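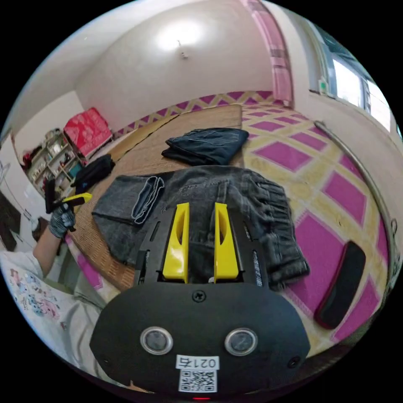

Grey jeans, one leg folded back, navy pile behind.

January 21, 2022. Folding notes, Aler room. Me and Ebbe Sundqvist.

Late start. Sowerby bag first (jeans, darks), Gradance bag after lunch. Trying the thirds fold from Ehsan's sheet against the old half-and-roll.

Jeans: leg on leg, seat out, crotch point tucked in flat, then hem up to just under the waistband, then thirds. Tuck matters more than I thought, skip it and the pile leans. Grey pair is the awkward one, thick at the waistband and wants to bunch at the pocket. Smooth from the waist down, not from the hem up. Did it the wrong way twice before Ebbe said somthing.

Target width 35 cm for the Trumlow shelves. Old method comes out wider and needs redoing at the shelf, waste of time.
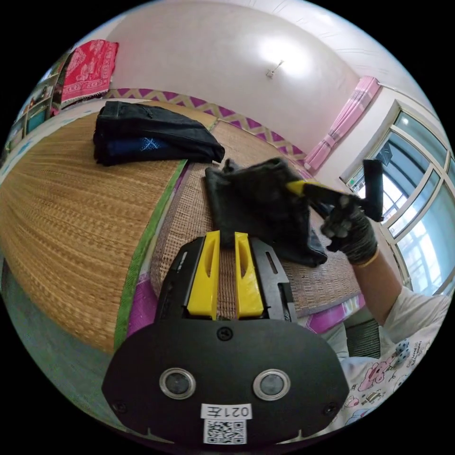
Black garment on the straw mat, by the corner. Folded blacks at the far side.

Thin black stuff: find two corners first, always. Picking up from the middle just makes another heap. Corner, shake, lay down, square it, then fold. Can't see the seams on black so feel for the label at the neck.

Straw mat is a good surface, cloth doesn't slide about like it does on the laminate at Sowerby. Does catch on loose threads though. Check cuffs.

Pile order, bottom up: heavy denim, light denim, tops. Ehsan had tops at the bottom on his sheet, dont agree, they crease under the weight. Will ask him.
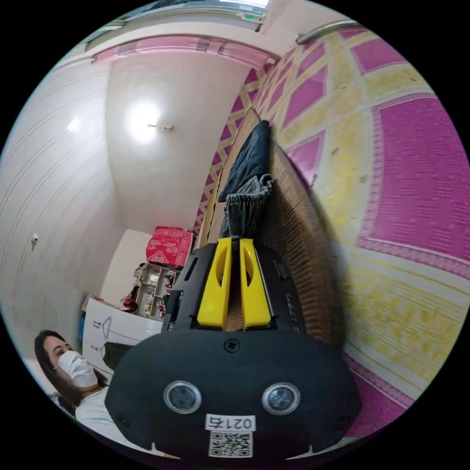 Anything long gets draped before folding, a minute or so, lets the legs hang straight and you can see which way the twist goes. Ebbe does it with every pair. I only bother with the ones that have been balled up in the bag.

Sowerby bag total 965 g over what was on the slip. Either the slip is wrong or an extra pair got in. Reweigh Monday.

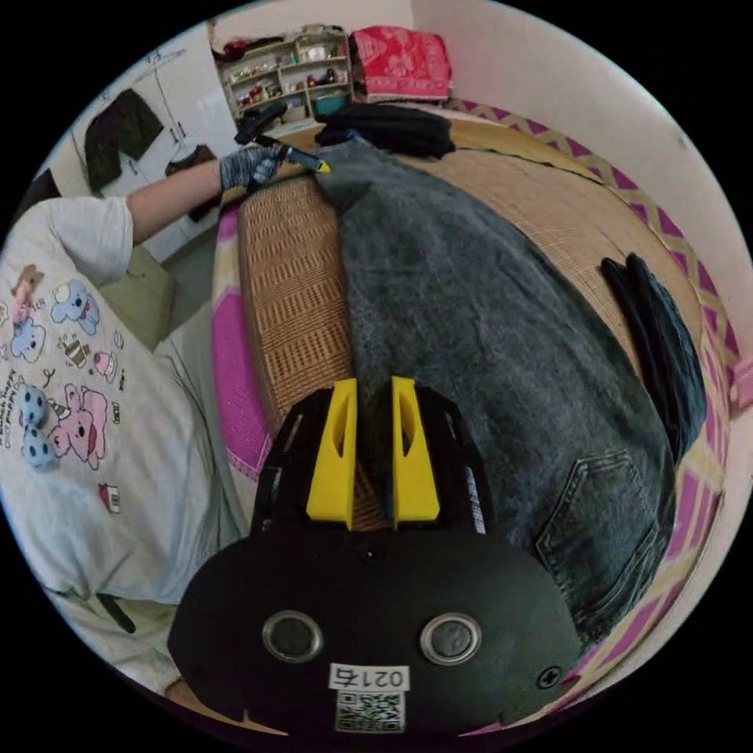
Grey pair laid out lengthwise, back pocket up.

Full length on the mat is best for the grey ones. Pocket side up, flatten pocket, THEN bring the legs together.

To do: 
type up order of folds for Ehsan
70 litre bags, we have 2 left
ask Trumlow if the shelf depth is the same on both sides
Gradance bag still not opened, ran out of day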